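Tarnano hand-held gripper: right finger lags on close
Ticket opened by Dinesh Kamath, shared workshop, Clostthorpe

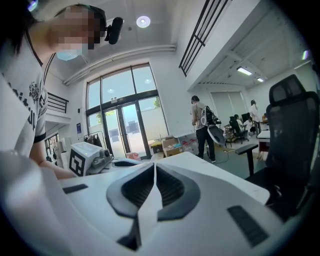

Last modified: Sep 9, 2025 by Malathi Mathew

Status: open, workaround in place
Component: finger linkage, trigger side
Affects: unit 2 only

Problem as reported (Kamath)
The ribbed gray fingers no longer close together. The left one reaches the center line first and the right one follows late. On a thin part the grip ends up off center and the part twists. Unit 1 was built from the same files and the same bag of screws and does not do it.

Steps to reproduce
Hold the gripper with the fingers up. Squeeze the trigger slowly. Stop when the left finger quits moving. The right finger is still open by 2 mm. Squeezing fast hides most of it.

Log

Mathew: Checked the finger screws first. All tight. Swapped the left and right fingers. The lag stayed on the right side, so the fingers themselves are fine.

Hajdu: Is the return spring seated? On the first Tarnano print the spring pocket had a burr and the spring sat crooked.

Mathew: Spring is seated. No burr. Cleaned the pocket anyway. No change.

Idahosa: Looked at the marker track from the last session. With the jaw shut, the marker on the right finger stops short of where it should. The offset is the same on every cycle, including the first. I don't think it is wear.

Kamath: For the record, unit 2 has had 1,000 cycles at most. Unit 1 has had far more.

Mathew: Opened the housing. The right link is an older print. Pin hole measures 0.3 mm over on the drawing. Left link is the current revision. Someone pulled one of each from the parts drawer.

Kurian: That was probably me. The drawer had both revisions in it, unlabeled. The old ones are now in the scrap bin.

Hajdu: Shin has the current link file in the build folder. Print it flat, 8 walls, no supports. Ream the hole by hand afterward.

Workaround
Shim the right pin with one turn of Kapton tape. Lag drops below what I can see by eye. The tape will creep, so check it before each session. Do not adjust the trigger stop to compensate. It throws off the width calibration.

Remaining
Print and fit new right link (Mathew)
Redo width calibration on unit 2 after the swap (Idahosa)
Add revision number to the link file so it prints on the part (Hajdu)

Related: Trarkgate mount, loose cable clip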